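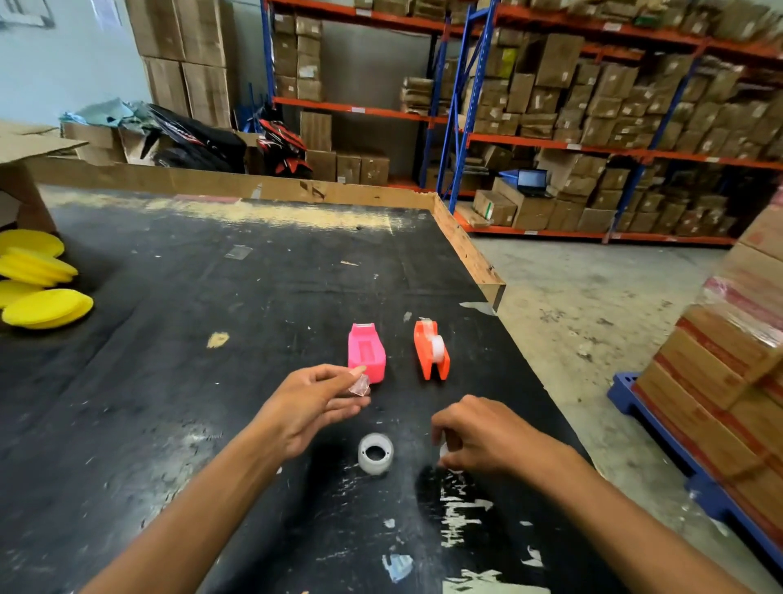

Fig. 4 – Packing table with tape dispensers and a tape core

4. Tape dispensers

This section covers changing the roll in the handheld tape dispensers used on the packing tables at Titemham. It applies to both body colors. For carton sealing, see section 5. For pad packing, see section 6.

4.1 Before you start

Work at the packing table, with the dispenser within easy reach of both hands. The dispenser may be laid down or stood upright, as long as the cutting edge points away from you.

You need:

One new roll of clear tape (stock line Candis 40)
One dispenser
The scrap bin from under the table

CAUTION: The cutting edge is serrated metal. Do not run a finger along it to clear tape residue. Use the brush from the table kit.

4.2 Removing the empty core

1. Tear off any tape still running from the core to the cutting edge. Fold the scrap on itself, sticky side in, before you put it down.

2. Hold the dispenser body from below with one hand.

3. Push the core out sideways with the thumb of the other hand. If the core is tight, turn it a quarter turn and push again. Do not lever it out with a knife.

4. Set the core on the table. Whole cores are collected at the end of the shift and go back to the stockroom in the return carton. Cracked cores go in the scrap bin.

5. Look into the cavity. Remove film, paper dust and loose tape ends. A strip of film left under the roll will make it drag.

NOTE: A core with less than one full turn of tape on it counts as empty. Peel off the remainder first, or the returned cores will stick together in the carton.

4.3 Fitting the new roll

1. Remove the outer wrap and find the loose end. If the end has sunk into the roll, pass a fingernail across the surface until you feel the step. Lift the end across its full width.

2. Hold the roll so that the tape leaves from the top and the sticky side faces down when the dispenser is in its working position.

3. Lower the roll into the cavity and press until it seats. It must turn freely with one finger.

4. Draw the end forward to the front of the dispenser, under the guide and over the cutting edge.
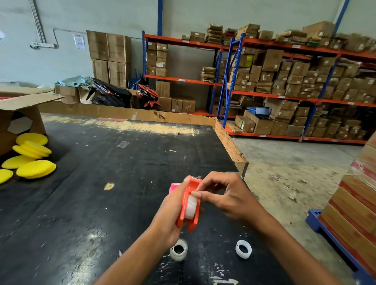
5. Keep light tension on the tape during step 4. A slack tape drops back onto the roll and has to be lifted again. Keep the tape square to the cutting edge – if it runs to one side, take the roll out and seat it again.

6. Pull out a hand's width of tape and tear it against the edge with a short downward twist. The cut should be straight across.

7. Repeat step 6 once. If the second cut is also clean, the dispenser is ready. Put the two test strips in the scrap bin.

4.4 Faults

Roll turns but tape does not feed: the end has dropped back. Repeat 4.3, steps 1 and 4.

Roll does not turn: check for film or a second core in the cavity. If the cavity is clear, the roll may be the wrong width. Compare the label with the stock line in 4.1.

Tape splits lengthwise: the end was not lifted across its full width. Tear back to a full-width section and thread again.

Ragged cut: the edge is dirty or worn. Brush it. If the cut is still ragged, exchange the dispenser at the stockroom. Cutting edges are not replaced at the table.

Tape sticks to the guide: wipe the guide with a dry cloth. Do not use solvent on the body.

4.5 Care of the table surface

Tape ends pressed onto the tabletop leave residue, and residue picks up dust and marks the cartons. Do not park tape ends on the table. Old residue is removed with the plastic scraper, held flat, working toward the middle of the table. Metal blades are not to be used on the top.

Foam pads must be kept clear of the area where tape is being cut. A pad that has touched tape is to be set aside and checked for torn foam before packing.

CAUTION: Sweep loose scraps into the bin by hand or with the brush. Do not blow the table down with compressed air.

4.6 Stock and records

Tape is issued in cartons from Kirkegaard. Each carton opened is entered on form 544 with the table number and initials. Report short or damaged cartons to Sólveig Stougaard on extension 182 before the rolls are used.

Section revised 16 December 2018. Replaces the dispenser pages in the Urnus packing guide, issue 15.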